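Tinetti project: example gathering for paper and folder handling
Minutes of the working meeting, Nov 14, 2020

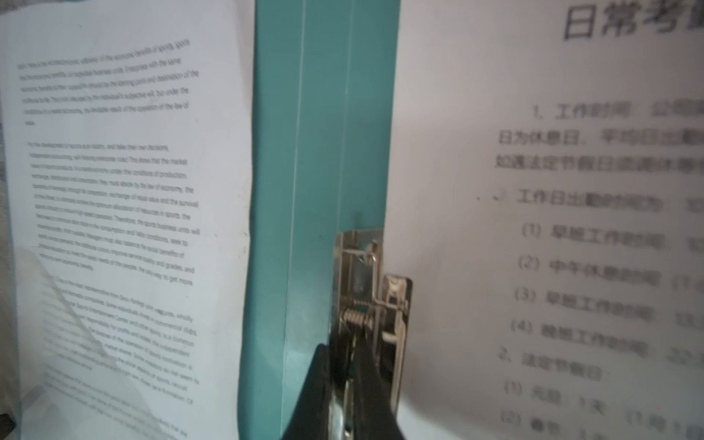
Present: collection team, training team, one observer from Jemard. Apologies were received from the Nodness site.

1. Minutes of the previous meeting
Agreed, with one correction. Under item 4, "discarded" should read "held for review".

2. Progress
The count of accepted examples for the folder tasks stands at 310. A further 17 are held for review. Clip tasks are behind the sheet tasks, and the training team asked that the next sessions be given over to clips until the two are level.

3. Clip tasks
3.1 Folders with spring clips remain the hardest item in the set. Bright metal gives strong highlights in the wrist view, and the gripper hides much of the lever in the last part of the approach. The training team does not want these examples removed. The model will meet the same view in use.
3.2 Operators differ in how they come to the lever. Some approach square to the plate, others at an angle. Both are to be kept, but the approach must be entered in the session sheet. At present that column is blank in 11 records.
3.3 An attempt in which the clip is touched but not opened is to be labelled "contact only". It was being entered as a failure at one bench and left out at the other. Old records will be relabelled by the collection team.
3.4 Pressing force was discussed. No change to the limit until Tahiri has supplied the revised finger pads, expected in April.

4. Paper and film
4.1 Printed sheets in English and Chinese are both in use. The training team confirmed that the wording on the page plays no part in the task and need not be logged. Language of the sheet is to be logged, as one word.
4.2 Clear plastic film over print continues to cause trouble for the edge finder, which takes the edge of the film for the edge of the page. Agreed to collect a separate batch with film at several slopes.
4.3 Sheets close to the wrist camera fall out of focus. A proposal to refocus for each attempt was not taken up. Focus stays fixed for the whole session.

5. Session length
Operators reported that quality drops towards the end of long sessions. Agreed to stop after 6 folders and change operator. The observer from Jemard asked whether this would affect the delivery plan. The collection team will answer in writing.

6. Storage
Transfers to Nodness are failing on the larger files. Files are to be split by attempt before sending. Raw copies stay on the local disk until Nodness confirms receipt.

7. Actions
Collection team: fill in the missing approach entries; relabel "contact only" records; plan the film batch; reply to Jemard on delivery.
Training team: send a list of the edge finder errors, with attempt numbers.
Nodness: confirm the largest file size accepted.

8. Any other business
The label guide is out of date in section 2. A new draft will be sent round before the next meeting.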